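Home News Recipes Back Issues Subscribe

Laundry corner, with Itziar Zabala

So I finally gave up fabric softener! My neighbor in Dremutthorpe had been after me since November to try it, and I kept putting her off (I do love that smell). Then my bath towels stopped drying anybody, just pushed the water around, and I caved.

I ran the whole stack hot with a cup of white vinegar and no soap, then again with half my usual detergent. Two washes later they felt like towels again — a bit rougher, sure, but thirsty. My old Soler set is 7 years old and I was ready to cut it up for rags!

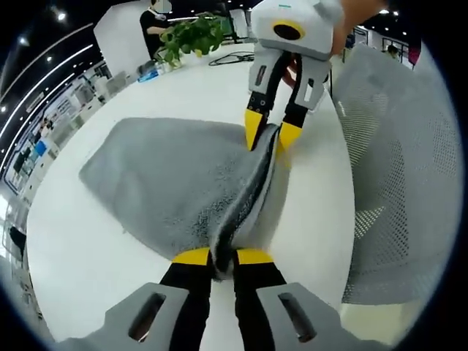 A grey towel on a round white table.

Shake them hard before they go on the line, and go easy on the dryer heat. Next month I'm tackling pillows, so send me your tips.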